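Aus den Betrieben | Region Arnden | 2018-11-23

Der neue Kollege packt mit an: Bei Isemero in Arnden sortiert jetzt ein Greifarm

Wer in diesen Wochen die Konfektionierung von Isemero betritt, den langen, hellen Raum hinter dem Versandlager, der wird zuerst einmal freundlich gebeten, die Jacke aufzuhängen und einen Kaffee zu nehmen. Das war schon immer so, und daran soll sich nach dem Willen der Belegschaft auch nichts ändern. Geändert hat sich etwas anderes: Neben den vertrauten Packplätzen steht seit August ein Greifarm, den das Unternehmen gemeinsam mit dem Automatisierungsbetrieb Majali aus Primau eingerichtet hat. Er nimmt kleine Spielwaren vom Tisch und legt sie in Kartons und Schachteln. Im Haus heißt die Anlage schlicht "die Station".

Isemero stellt für Spielwarenläden, Kindergärten und Praxen gemischte Sets zusammen, vom Kaufladenzubehör bis zum Geduldsspiel. Das klingt gemütlich, ist aber auf Dauer eine recht einförmige Arbeit, bei der man viele Stunden lang dieselbe Bewegung macht: greifen, drehen, ablegen, und wieder von vorn. 48 Menschen arbeiten im Betrieb, viele davon schon sehr lange, und wer mit ihnen ins Plaudern kommt (das geht schnell!), der hört von steifen Schultern und von Handgelenken, die sich am Feierabend melden. Gerade vor Weihnachten, wenn an guten Tagen rund 190 Sets das Haus verlassen, spürt man das.

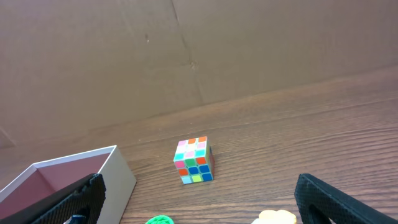 Leicht war der Anfang nicht, und das erzählen sie in Arnden auch ganz offen. Eine Maschine, die immer dasselbe Teil an immer derselben Stelle bekommt, die hätte man wohl längst haben können. Bei Isemero aber ist kein Set wie das andere, mal ist etwas eckig, mal rund, mal glatt und mal so knubbelig, dass man gar nicht recht weiß, wo man es anfassen soll. Deshalb haben die Kolleginnen und Kollegen aus der Packerei in den ersten Wochen viel Zeit an der Station verbracht und dem Team von Majali gezeigt, wie sie selbst zugreifen. Manche hatten vorher nie darüber nachgedacht, dass sie einen Würfel anders nehmen als eine Spielzeugfrucht. Die Hände wissen das eben von allein, und es in Worte zu fassen, war für alle Beteiligten eine ziemliche Aufgabe, bei der auch viel gelacht wurde.

Natürlich gab es Sorgen. Als die Pläne im Frühjahr bekannt wurden, war die Stimmung in der Kantine, so berichten es mehrere aus der Schicht, doch recht gedrückt. Die Geschäftsleitung hat daraufhin schriftlich zugesagt, dass wegen der Station keine Stelle gestrichen wird, und diese Zusage gilt auch für das kommende Jahr. Zwei Beschäftigte haben inzwischen eine Schulung in Primau besucht und betreuen die Anlage nun selbst. Sie richten morgens den Tisch ein, schauen nach den Greiffingern und entscheiden, welche Sets über die Station laufen und welche besser weiter von Hand gepackt werden. Das sind nach wie vor die meisten.

Auch sonst hat sich im Alltag manches verschoben. Die Packplätze werden jetzt im Lauf der Schicht gewechselt, damit niemand den ganzen Tag an einer Stelle steht. Für die Endkontrolle bleibt mehr Ruhe, und das Beilegen der kleinen Grußkarten, das in der Hochsaison oft hintangestellt wurde, hat wieder seinen festen Platz. Schneller als geübte Hände ist der Greifarm übrigens nicht, da sind sich alle einig, und ein wenig Stolz schwingt schon mit, wenn sie das sagen. Dafür arbeitet er über die Mittagspause durch.

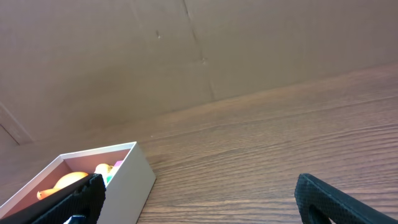 Wie es weitergeht

Im neuen Jahr wollen Isemero und Majali gemeinsam prüfen, ob eine weitere Station sinnvoll ist. Vorher soll die Belegschaft befragt werden, und zwar ausführlich und ohne Namensnennung. Auf der Wunschliste, die schon jetzt am schwarzen Brett hängt, stehen unter anderem ein leiseres Warnsignal, höhenverstellbare Tische für alle Packplätze und eine zusätzliche Schulungsrunde, für die sich bereits mehrere Interessierte eingetragen haben.

Wer sich selbst ein Bild machen möchte, ist herzlich zum offenen Nachmittag in der Adventszeit eingeladen. Es können bis zu 50 Gäste durch die Konfektionierung geführt werden, Kinder sind ausdrücklich willkommen, und Kuchen gibt es auch. Um Anmeldung am Empfang von Isemero in Arnden wird gebeten, der genaue Termin hängt dort aus.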